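Praltville's free breakfast table moves to the back room

If you've been coming down to the Hestberg Street hall for your breakfast this past year, you'll know the routine. In through the front, coat on a chair, then that awkward shuffle round the pram corner to get at the toast. Well, that's finished with. From this month the breakfast table has moved to the long room at the back, and I went along to have a nosey before it all got going properly.

I should say straight away that I'm biased. I've been eating there on and off since it started (I work odd hours and I can't face cooking before nine), so I was a bit put out when I heard it was moving. I liked the front room. It had the window, and you could watch people missing the bus.

But I can see why they've done it. The front room seats 70 if everyone's friendly about elbows, and last October there were mornings when the queue went out of the door and past the launderette. Killian Pons, who has run the breakfasts from the beginning, told me they served 108 people on the busiest morning, and he looked tired just remembering it. "We ran out of bowls before we ran out of porridge," he said. "I was washing up with my coat on."

The back room is longer, it has its own sink, and you can walk all the way round the table, so there isn't a wrong end to start at any more. It used to be where the hall kept its stacking chairs and a piano that hadn't been tuned in my lifetime. The piano has gone to the school in Lineck. The chairs, I'm sorry to say, are still the same chairs.

The money for the move came from a grant of 600 pounds and whatever was in the tin, which went on paint, shelving and getting the sink to drain. Yoga Chin did most of the painting over two weekends and would like it known that the ceiling was worse than it looked. Benoît Huet fixed the drain. He's asked me not to make a fuss about it so I'll just say that it drains, beautifully, and I stood and watched it do so for longer than I'd planned to.

When I popped in, the big brown table was in its new spot with a few bits out on it: bananas in the wicker basket, cups, a small white bowl, something green on a plate. I do love that basket. 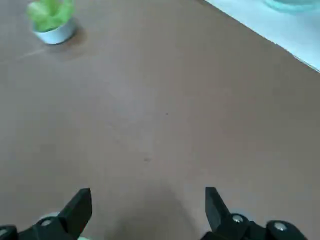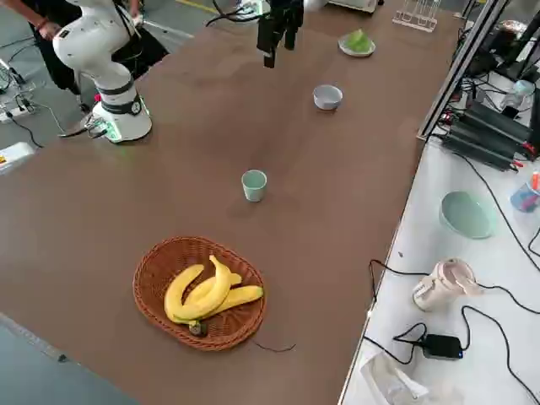

What everybody wanted to know, at least everybody I met in the corridor, was whether the food is changing. Mostly it isn't. There'll still be porridge, toast, boiled eggs while they last, and tea strong enough to stand a spoon in. Fruit is going to be out every morning now instead of twice a week, thanks to the greengrocer at Dimitrov's on the corner, who has promised a box a day of whatever is ripe and won't keep. You take what you fancy and you don't need to ask. Thảo Triệu, who does the ordering, says bananas always go first and pears always go last, and she's thinking of chopping the pears up to see if people are just being lazy about them. I am definitely being lazy about them.

There's one addition I'm properly excited about, and it's soup! From ten o'clock until it's gone there will be a pan of soup for anyone who comes late or wants something to take home in a flask. Bring your own flask, please, with a lid that fits. Jörg Voß is making it for the first month and then they'll need someone to take over, so if you've got a good lentil recipe and a free morning, go and find him. He's tall and he'll be the one standing by the pan.

I asked about the noise, as the back room shares a wall with the toddler group and I remember what that sounded like from the front. Killian said they've swapped the hours a bit so the singing doesn't start until most people have eaten. We'll see. I don't mind a song with my toast but I know there are strong feelings on the matter, and one gentleman at the next table to me last winter used to hum something different on purpose.

The doors open at half past seven, same as before, but you now come in by the side gate on the alley. The front door will be locked until nine. There's a ramp at the side with a rail, and it's a much easier way in with a pushchair or a frame than the old front steps ever were. If the gate sticks, lift it and push. The light over it should be working by the time the mornings get really dark, and if it isn't, tell Benoît, who will pretend not to have heard and then mend it that afternoon.

It's still free and it's still for anyone. You don't have to sign in or explain yourself, and you don't have to live in Praltville either, plenty of people come over from Lineck on the early bus. If you can put something in the tin, the tin has moved as well and is now on the shelf by the sink. Running the breakfasts costs 2000 pounds over the winter, nearly all of it on milk, bread and keeping the room warm, and they're a fair bit short at the moment. Jars of jam are welcome too, as long as they're shop sealed. Marmalade especially, Thảo says, as it's the one thing people complain about when it isn't there.

They could also do with mugs. Plain ones, any size, no chips out of the rim. You can leave them in the crate inside the side gate at any time of day and somebody will wash them and put them out. I've got four I never use and I'm taking them down tomorrow, along with a teapot my aunt gave me that pours sideways. They may not want the teapot.

Breakfasts run every morning until the end of March, apart from the two days over Christmas when the hall is shut. If you'd like to help with the setting out, turn up at seven at the side gate and ask for Killian. The kettle will be on by then.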